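4.2 Unpacking the shopping

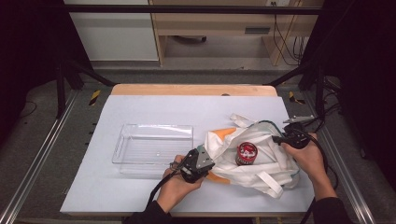

Figure 3. The bag task, with the can inside the open tote and the clear bin to its left.

Of all the chores we looked at, unpacking a cloth bag was the one our colleagues thought would be easy, and the one that kept us busiest through March. A box holds its shape when you reach into it, but a tote bag folds, sags and creases as it pleases, and a person unpacking at the kitchen counter puts up with all of this without giving it a moment's thought. We wanted to know how well a machine might cope with the same job if it learned from people working through hand-held grippers like the pair in Figure 3, with the bag lying on its side and one small can to be moved over to the bin.

Pushpa Garg and Naveen Kaushik carried out 500 demonstrations between them, and we kept 400 of these for training the Kushwaha policy. The remainder were set aside for checking. Both found that one gripper had to look after the cloth while the other went for the can, and both said that they grew rather fond of the task once they had stopped hurrying it.

The trained policy was then given 11 fresh layouts of the bag and managed five of them from start to finish. Most of the failures came early, when the cloth slipped from the gripper and the mouth of the bag fell shut over the can. The earlier Inus policy, trained on the same material, did not finish any. We are cheered by the difference, though we would not yet leave either of them alone with a week's groceries, and the Bovden trials in Section 4.3 show how much harder matters become when the bag is standing upright and full.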